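Wulville Makers Forum > Workshop and Home > Can a machine tidy up yet?

garow_bench
Posted 19:42

Simple question. Has anyone got a machine doing a real chore, start to finish, with nobody stood over it? Floor vacuums don't count. I mean clearing a desk, loading a washer, sorting a bin of parts.

tin_lid
Posted 19:58

At work, yes. We pack fittings at Hofstetter, 144 to a carton, and an arm does the lot. Same part, same tray, same place every time. Give it a carton with a bent flap and it stops and waits for one of us.

mossbank
Posted 20:10

That's a shop-floor job though, and the shop floor was built round the arm. A house isn't. My test would be an ordinary desk. Picking up a small cardboard box is fine, I'd expect any decent gripper to manage that. Cables are where it goes wrong. They bend, they snag, and one end is usually plugged into something you don't want pulled off the back.
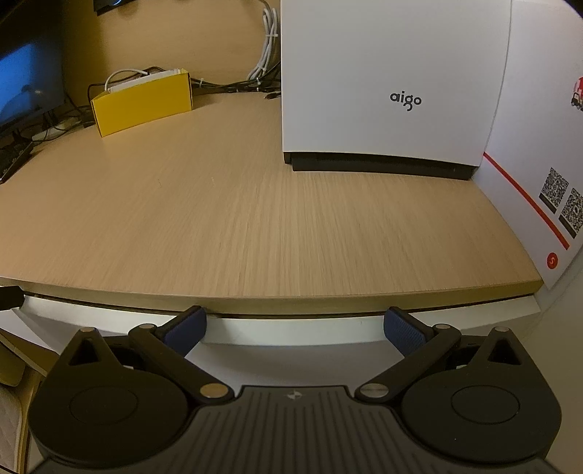
So before it grabs anything it has to work out which lead is spare and which one is keeping the monitor on. I get that wrong myself.

tin_lid
Posted 20:21

Fair, but you could clip the cables down first and let it do the rest.

mossbank
Posted 20:24

Then I've done the chore.

pelmet
Posted 20:37

I don't agree that it's hopeless. We had a Brerer arm on trial in September, folding tea towels. It took 6 minutes for the first one and 2 by the end of the month. Slow, but it went on folding while I cooked. For someone with bad hands that would be worth having now.

garow_bench
Posted 20:45

How many did it drop?

pelmet
Posted 20:52

Out of a pile of 20 it would usually lose a couple on the floor, and it couldn't pick those up again. Fitted sheets it wouldn't touch.

mossbank
Posted 21:03

I'd call that a folding machine with a helper. Useful, yes. It still needs the towels brought to it and the dropped ones rescued.

tin_lid
Posted 21:15

So does our dishwasher, and I wouldn't give that back. I think you're asking for a butler when most of us would settle for one job done badly overnight.

garow_bench
Posted 21:30

Depends what "badly" means – a crooked towel is fine, a monitor on the floor isn't. I'll leave the thread open in case anyone has tried one on parts bins.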